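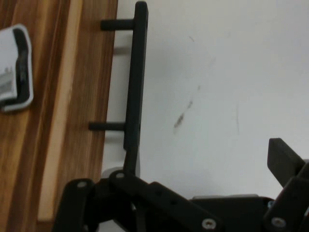 Sheepskin law calf from the nineteenth century sheds a reddish powder known as red rot, and most bound volumes of old water and drainage law that turn up in private hands have it to some degree. The powder transfers to fingers, sleeves, adjoining books and whatever the volume is set down on. It also hides well. On a wood surface like this one, with long streaks running from honey through orange-brown to dark chocolate, a dusting of red rot can't be told from the grain, and it will be picked up by the next item laid there. Cover the work surface with plain white paper before opening anything, and change the paper between volumes.

The notes that follow are for people who keep statutes, reports, conveyances or commissioners' minutes at home and want to read or copy them without shortening their life. They assume ordinary tools and no laboratory. Ekua Asamoah read the draft and corrected the section on parchment.

Before handling

Wash and dry hands thoroughly. Bare clean hands are preferred to cotton gloves for paper and parchment. Nitrile gloves are used for red-rotted leather, for photographs, and for anything with a green or bright yellow binding of the cloth era, some of which were colored with arsenic or chromium compounds. Remove rings and bracelets. Pencil only at the table.

Surface cleaning

Use a soft, wide brush of goat hair or similar. Hold the volume firmly shut and brush the top edge from the spine outward, then the fore edge, then the tail. Brush the gutters only if grit is visible there.

Loose surface dirt on sound paper may be lifted with a vulcanized rubber sponge, sold dry for soot removal. Use it in one direction with light pressure and cut away the face when it darkens. Do not use it over pencil, over iron gall ink, or over hand coloring. Estate maps and sewer commission plans are nearly always hand colored, and the wash marking tidal flats or common land is often the weakest pigment on the sheet. Leave these alone.

Erasers, bread, damp cloths and household wipes are not to be used on any of this material.

Red rot

The condition cannot be reversed. A consolidant will bind the surface, but it darkens the leather and may interfere with later repair. For a volume that is consulted once or twice a year, a wrapper of polyester film or a plain acid-free paper jacket is sufficient. Do not apply leather dressing, saddle soap, neatsfoot oil or petroleum jelly. Older manuals recommend several of these, and the dark, sticky boards found on many sets of law reports are the result.

Folded deeds

Parchment indentures that have been folded for a century will resist opening. Do not iron them. Do not steam them. Open one fold at a time, place small clean weights at the corners over blotter strips, and leave the sheet in a room at moderate humidity for 7 days before attempting the next fold. If the skin cockles or the ink shows any sign of lifting, stop and let it close.

Wax seals should be supported from beneath whenever the sheet is moved. A ring of rolled cotton tape around a pendant seal, slightly taller than the wax, keeps the weight of other documents off it. Lenni Hirvonen uses shallow trays lined with polyethylene foam, cut to the outline of the seal, and this is a better arrangement where drawer space allows.

Rusted pins and paper clips are slid off only after a slip of polyester film has been worked under both sides of the metal. Pulling takes the paper with it.

Copying

Support both boards. A tightly sewn report volume should not be opened past a right angle; two foam wedges will hold it there. Photograph all the right-hand pages in one pass and all the left-hand pages in a second, then interleave the files. Flatbed scanners are suitable for loose sheets only.

Light the page from both sides at a low and equal angle. For erased or faded marginalia, turn one lamp off and take a second exposure. Marginal notes in working copies of drainage statutes frequently record local exemptions that were never printed, and they deserve the extra exposure.

Include a scale and the shelf reference in the first shot of each item. Name files by the reference and folio, with leading zeros. In the Ulau papers, a bundle numbered 1278 was filed among the low numbers by a cataloging program that sorted by first digit, and it stayed misplaced until the whole series was renumbered.

Storage

Keep folios flat and smaller volumes upright, supported on both sides by books of similar height. Avoid outside walls, attics and basements. Check boxes in July, when humidity in an uncooled house is likely to be highest, and look along the spine linings and under the turn-ins for silverfish and mold.

If mold is found and it smears when touched with a dry brush, seal the item in a bag, keep it cool, and consult a conservator. Do not brush further indoors.

Page last revised 17 October 2025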